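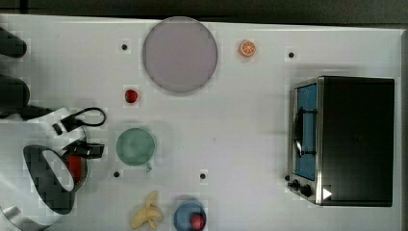 The Treton's gripper at the left of the table, toy toaster oven on the right.

Second part of the Treton review. The February post covered unboxing, the mounting plate and the firmware, so none of that is repeated. The subject now is the Penico task pack, a paid add-on: a licence file and three routines for handling kitchen objects.

Installation took two evenings. The first went on a licence server that rejected my serial number until Ah-rin Heo at the distributor reissued it. The second went on calibration. The manual tells you to home the wrist before loading the pack, but in the section after the one where you load the pack. Home first.

The finger pads are the dark grey ones supplied as standard. Arer sells a softer set that Keith Tuhiwai prefers on his unit. I have not tried them. Cable routing remains the weak point of the design. The lead leaves the gripper at the top and needs slack for full wrist rotation, and slack on a small table ends up over the workpieces. 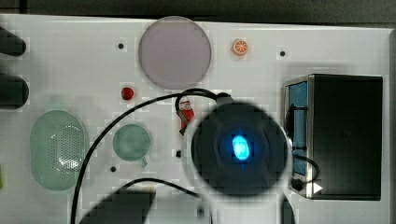

Gripper from overhead, blue light on, cable looped across the table.

Planning speed is adequate. The pack pauses up to five seconds before a new grasp, and the setting that claims to shorten this had no effect I could measure. Logs are plain text with sensible timestamps. Error codes are listed in the manual except for the 5xx range, which support describes as reserved. I have seen two of them.

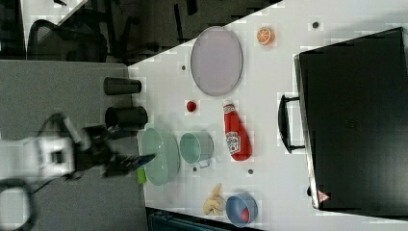

Penico's grasp planner works from object outlines, and its documentation is thin on anything with a raised rim. Approach angle is the parameter to learn first. The default is too steep for my taste in shallow vessels, so I lower it for things like the light green oval bowl near the black fingers. Bottles on their side, as with the ketchup, get their own profile, and that one I leave alone. Colour is ignored by the planner, whatever the brochure implies.

The Kingi controller is still required, sold separately. If you already own one, the pack is fair value. If not, wait for the bundle. Part three will cover the scripting interface, once I have a version that doesn't drop its connection.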